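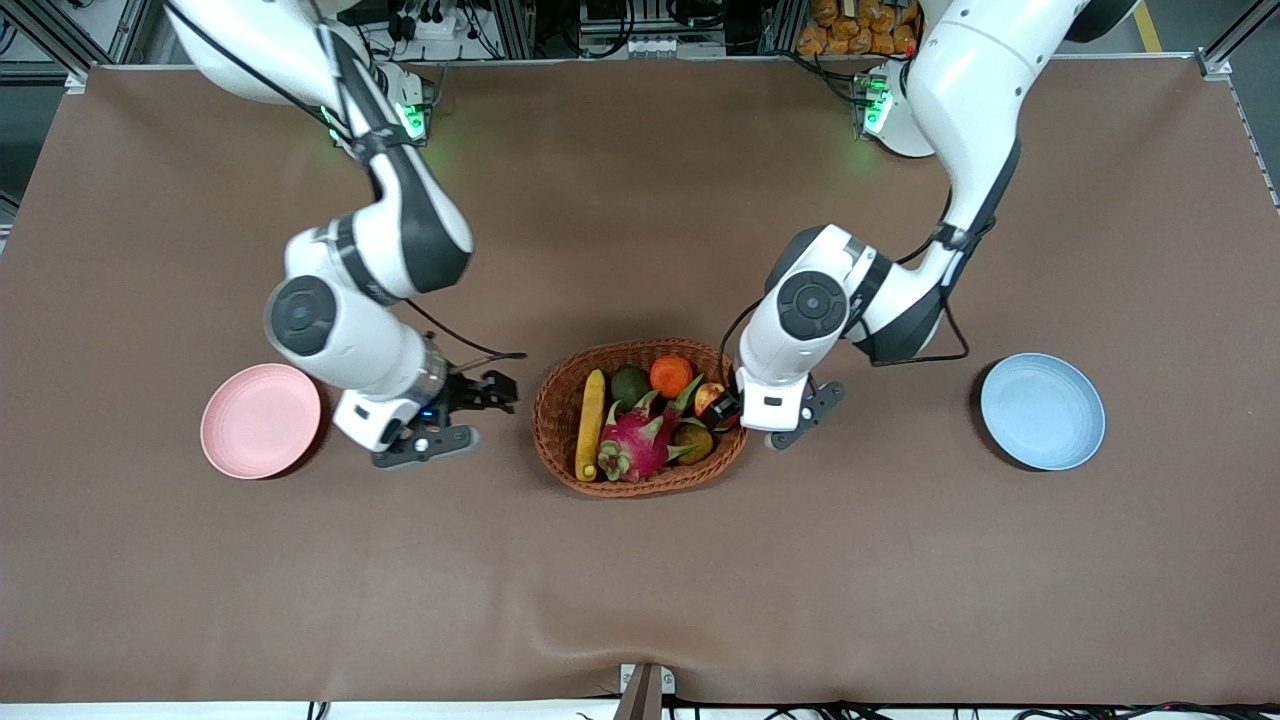
Informe de progreso: programa de reparación textil Nila
24 de marzo de 2023

Situación general

El taller de arreglos abre al público cuatro tardes por semana desde octubre, tal como figuraba en la solicitud. La solicitud decía también que abriríamos con calefacción. En ese punto hemos preferido ser prudentes y abrir sin ella.

Desde entonces han entrado 100 prendas y han salido 82 arregladas. De las restantes, la mayoría espera cremalleras. El proveedor, Plondex, nos sirvió con gran puntualidad una caja de cremalleras de falda cuando habíamos pedido de anorak, y las faldas del barrio gozan, por lo visto, de una salud excelente. La devolución está tramitada y el cambio llega, según ellos, "en breve".

Formación

El curso básico de costura terminó con el grupo completo. El de zurcido perdió a dos personas en la tercera sesión, justo al llegar a los calcetines. Hemos adelantado ese tema a la primera - quien vaya a marcharse, que lo sepa pronto - y el segundo grupo se mantiene entero de momento.

Las fichas de patronaje en castellano están listas. Las de árabe las revisa la asociación Abubakar, que nos ha devuelto ya dos con más correcciones que texto. Tenían razón en todas.

Gasto

De los 2000 euros de la partida de material queda sin gastar algo menos de la mitad. El hilo ha salido más barato de lo previsto y las agujas bastante más caras, sobre todo por la costumbre de los principiantes de coser encima de los alfileres. La máquina remalladora Odex pasó su revisión y la factura va en el anexo, junto con la de una segunda revisión que no estaba prevista y que nos gustaría comentar por teléfono.

Pendiente

Falta firmar la prórroga del local. El ayuntamiento nos pide un plano de evacuación de una sala con una sola puerta; lo hemos dibujado con flecha y todo.

Queda también por decidir el precio de los arreglos de bajos. Ahora se paga la voluntad, que oscila entre lo generoso y un botón. Proponemos una tarifa orientativa y mantener la gratuidad para quienes vengan derivados de servicios sociales.

Para el próximo periodo prevemos atender hasta 80 prendas más y repetir el curso básico en horario de mañana. Agradeceríamos respuesta sobre el trasvase de la partida de difusión a la de material antes de imprimir los carteles.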